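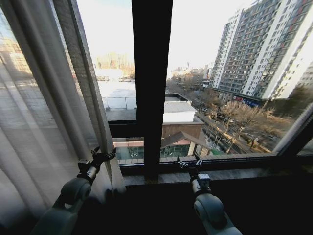 Welcome to Dusgate Language School! We opened with 15 learners and a borrowed kettle, and now 155 people come through our doors each term, which still makes us smile (and keeps the kettle very busy indeed). We teach Spanish, Italian and Welsh, always in small groups.

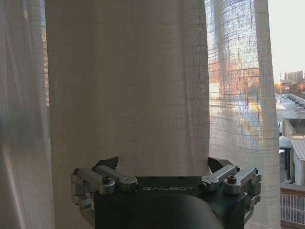

Lessons last an hour, with 20 minutes afterwards for tea and a natter in whichever language you're learning. Do come along to a free taster on Friday at 5 and stay as long as you like.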